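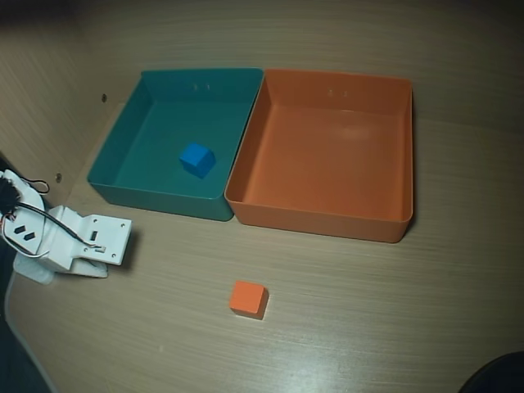 Teal bin and orange bin, with a blue cube in the teal one.

Grollness Bus Users: notes of the summer meeting
4 min read

Upstairs at Follari, Thursday 6/11/26

Hello all. I'm doing the minutes again, so please forgive the rambling, and if I've put words in your mouth tell me and I'll change them. We started late as the stairs door was locked and we'd all gathered in the wrong bit of the café (there was cake down there, so no great hardship). Themis Kalogeropoulos was in the chair.

Apologies: Pat, the Marshes, and Dil, who sent a long message about the Sunday service that I've put under item 3.

1. Notes from April
Agreed, with one change. I'd written that the shelter by the church has no light. It does have a light, it just doesn't come on. Sorry!

2. The 145
This took up most of the evening, as I'm sure you can imagine. The new timetable has the last bus back from town leaving before the late shift at Halturum finishes, so anyone working there is walking home along the main road or paying for a taxi. Two people in the room are doing exactly that now, and one of them has started sharing lifts with a neighbour, but that falls apart whenever their shifts don't match. Themis had rung the bus company and got through to somebody quite pleasant, who said the last run was moved so that the driver can get back to the depot in time. Moving it again isn't ruled out but they want to see numbers, and they want them in writing.

There was a bit of back and forth over whether we ask for the last bus to go later or ask for an extra one. I was all for the extra one! I lost, fairly enough, and we're asking for the later time first. Jean pointed out that a later last bus leaves a big gap in the early evening, which is no good for people coming back from the surgery, and wanted that in the letter too. It will be.

Themis is writing the letter. I'm going to ask Halturum if we can put a sheet up in their canteen for people to sign. If you know anybody on lates, nudge them, please.

3. Sundays
Dil's message, boiled down: the Sunday bus was missing altogether on two weekends in May, there was nothing on the app and nothing on the stop, and he stood there with his mum in the rain. Several people had the same story. We agreed everybody will write down the date, the stop and the time whenever a bus doesn't turn up, and send it to me. A text will do. I don't need the whole tale (though I do enjoy them).

4. The stop outside Hoàng
The bakery has been very good about people waiting under its awning, but the queue for bread and the queue for the bus get tangled up on a Saturday and tempers have been short. Could the stop move 5 metres or so towards the postbox? Nobody knew who decides that. Jean thinks the county, Themis thinks the parish. Jean will find out and has promised not to gloat if she's right.

We also talked about the kerb there, which is too low for the ramp to sit flat. Mrs Abara has had to be helped on twice by other passengers and she'd much prefer to get on by herself. This goes in the same letter, near the top.

5. Leaflets
We've 9 left from the last lot, all with the old times on, so I'm recycling them. No more printing until we know what's happening with the last bus. Alan would like bigger type next time and I'm with him on that, I had to hold mine at arm's length.

6. Anything else
The girls on the school bus would like the driver to turn the heating off now that it's June. Themis will mention it.

Somebody left a green umbrella behind in April and it's still at my house.

Next meeting is in September, same room, 8 o'clock. I'll send the day round once Follari have confirmed, and I'll ask about the door.

Contact: speak to any of us at the stop, or leave a note at Follari | © Grollness Bus Users | Back to top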